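The Hollow Reading

Hülya Keskin had 207 pages and no ending. Train to Ostovbridge at ten past four, the reading at seven, and the organiser had rung twice to ask how she'd like to be introduced. As a novelist, she said. Then, after a pause, as a poet. Then the tunnel.

She'd promised them the new book. All of it finished, she'd told Bensaid in the spring, sitting in his office with the radiator ticking. He'd printed the posters on the strength of that. Hollow, a novel in verse. Her name underneath, bit small.

So, the ending. Pencil. Back of the ticket wallet. The brother comes home from Sulden and the house is sold. No. The brother doesn't come home. The brother comes home and it's the wrong brother, he's got the coat and the voice but he takes sugar.

Better. Write that down.

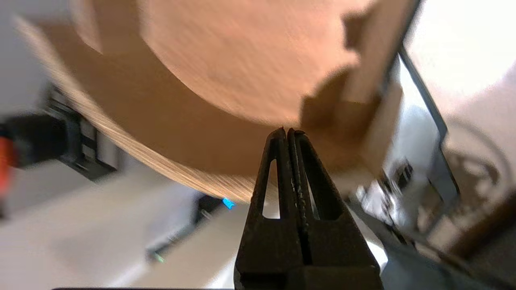
Two black fingers meeting under a round of wood.

Ostovbridge already. Rain, taxi queue, no taxis. She walked it, manuscript under her jumper, saying the lines out loud. A man with a dog crossed over the road.

The room was upstairs over a pub and it was full. She hadn't expected full. Someone had put out 100 chairs and there were people on the windowsills, coats in their laps, pints on the floor. Bensaid waved from the back. He looked ill.

She read the first part. She read the flood, and the aunts, and page 176, which got a laugh she hadn't planned for. Her voice went a bit at the funeral. Somebody coughed all the way through the orchard and she read over them, louder, and then teh cough stopped and she was shouting about apples in a quiet room.

Then the ticket wallet.

He takes sugar, she read. Three spoons. And our mother, who is not a fool, passes him the bowl.

She turned it over. On the other side it said coach C, seat 12, no refunds. She looked up. They were all waiting, leaning in, even the barman with his tray.

"And then?" said a woman by the door.

Hülya put the wallet in her pocket and reached for her water.

"He drinks it," she said.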